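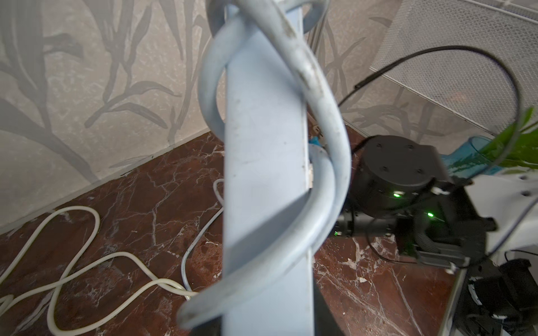 August, 9:40 p.m.
by benchkeeper

Day 10 of the rate trial on Boris. Readings taken this morning before coffee and again this evening after dinner. The clock is gaining four seconds a day, which is the same figure I had yesterday and one second less than the day before. I am leaving the rating nut alone until the trial is finished. I wrote that rule on the inside of the case door before I started and I have only broken it once.

State of the clock, for when I read this next year and have forgotten. Boris is the Festia wall movement, eight-day, time and strike, spring driven, with the plain dial and the replaced minute hand. Both mainsprings were cleaned and greased in the spring. The strike side is let down for the trial. I wanted one variable fewer, and I also wanted to sleep. The time side was wound fully on the first evening and again after a week, eight half-turns of the key each time, stopping at the same feel against the spring. Pendulum effective length is 408 mm by calculation from the beat. Measured with a steel rule from the flex point of the suspension spring to the middle of the bob it comes out slightly different, as it should, the rod having some weight of its own. The bob is 198 grams on the kitchen scale with the nut removed.

Working figures. A change of one millimeter in effective length is worth a little under two minutes a day. The rating thread moves the bob half a millimeter per full turn, so one full turn of the nut is a little under a minute a day. Four seconds is therefore a very small fraction of a turn, less than I can repeat by hand with any confidence. I have put a paper collar with ink marks behind the nut, but the nut has slop on the thread, and the slop is larger than the correction I want to make. Turning the nut past the mark and coming back up to it from below gives a better result than approaching from above. The bob then always rests on the same face of the thread. I should have known this from the last clock and apparently I did not write it down.

The rod is plain steel. Going by the usual expansion figure, each degree Celsius should cost the clock half a second a day. The hallway swung by five degrees during the first week and has been steadier since the weather broke. So part of the slow drift in my numbers is the house and part of it may be the mainspring. I cannot separate them with the data I have. A proper trial would hold the temperature fixed and run the spring down from full, then do it again. I do not have a room that holds a fixed temperature in August.

Method, again for the record. I time the beats with a contact microphone clipped to the seatboard and a small program that marks the leading edge of each tick. Each run is 2000 beats. At this pendulum length that takes a bit over twenty-one minutes, during which I try not to walk in the hallway. The program gives the mean beat and the spread. The mean is good. The spread was bad for the first three days and I spent two evenings on it before finding that the microphone clip was touching the back of the case. Moved it to the left and the spread dropped to a third of what it had been. The readings from those three days are marked with a cross in the notebook. I have kept them, but I will not use them in the fit.

The long-term rate I take from the minute hand against the radio time signal, twice a day. The two methods agree to within a second or so over a day. I trust the hand more over a week and the microphone more over an hour.

Beat error. This one annoyed me. On day two the tick and the tock were visibly uneven on the plot, although by ear I would have called it fine. I bent the crutch a very small amount to the left, which made it worse, and then to the right, which made it better, and then slightly more to the right, which made it worse again. Settled for the middle position. The clock had been in beat on the bench and went out of beat on the wall, so the case is hanging a little off plumb compared with the test stand. I could have moved the bottom of the case sideways and left the crutch alone. The case has two wall screws at the bottom for locking it in position, though, and the holes are already drilled where they are. Next time I will set the case plumb with the level first, lock it, and only then touch the crutch.

That was the rule break, by the way. I wrote "no adjustments during trial" and then bent the crutch on day two. I restarted the count of readings but kept the day numbering. Untidy, but the notebook is already in ink.

Oil. The pivots were oiled with the Ginting clock oil, the lighter grade, applied with the wire oiler. I checked the sinks this evening with a flashlight. The front plate looks right, a small ring of oil at each pivot with a clean edge. The escape wheel pivot at the back looks a little full and there may be a trace of spread toward the bridge. I left it. Wicking a bit out with pegwood is an easy job with the movement on the bench and a poor one with the movement hanging in the case. If it reaches the bridge I will know by October.

No oil on the pinion leaves. The previous owner had oiled everything, including the pinions and the suspension spring, and what came out in the first cleaning was a gray paste that had cut the third wheel pivot badly enough to need polishing. The pivot took a good finish in the end. I opened the hole and fitted a bushing, and the wheel has proper end shake now. One other hole, the second wheel at the front plate, is slightly oval. I decided it was within what I would accept and left it. I still think about it whenever the rate moves.

Amplitude. There is a card with degree marks pinned behind the bob. Total arc was a shade over six degrees after winding and a shade under six at the end of the week. That is healthy for this movement. The gain should increase slightly as the arc falls, from circular error, and the numbers do lean that way, but only by an amount comparable to my reading error. I would like it to be real. I will need at least two more full windings before I say so in the summary.

Miscellaneous. The glass in the door rattles on the lower left when a truck passes. It does not show up in the beats. A strip of felt in the rabbet would fix it and I have felt somewhere. The door catch is weak and should be bent in by a hair. The dial has a hairline near the winding hole which has not grown since I marked its end in pencil.

The trip to Bendarum is still on for the end of the month. There is a parts sale in the market hall there and the list mentions a box of Festia pieces, described only as "wheels, arbors, misc." I need a strike gathering pallet, and a spare suspension spring of the correct width would also be welcome. The one fitted is a modern replacement, filed narrower at the top block to fit. It works. I have written down the width, thickness and free length on a card and put the card in my wallet, having once come home from Bendarum with three suspension springs, none of which fitted anything I own. I will take the caliper as well.

Also to buy: pegwood, pith, a new blade for the piercing saw, more of the Ginting oil in the heavier grade for the mainspring arbors on the next job. The bottle I have has been open too long and the color is changing.

Plan from here. Let the time spring run to the end of the current winding without touching anything. Log morning and evening. Rewind at the usual hour and log one more week. After that, one adjustment of the nut, downward past the mark and back up to it, then three days to settle before the first reading counts. If the gain comes down to two seconds or less I will stop there and put the strike back in service. Anything finer than that is inside the temperature swing of the hallway and I would only be chasing the weather.

Evening reading added to the table after I wrote the first paragraph: four seconds fast over the day, arc just over six degrees, hallway one degree cooler than this morning. Microphone run started at 9:15, finished clean, no footsteps. Saved the file with the others and copied it to the second drive. Battery in the preamp is low and needs changing before the morning run.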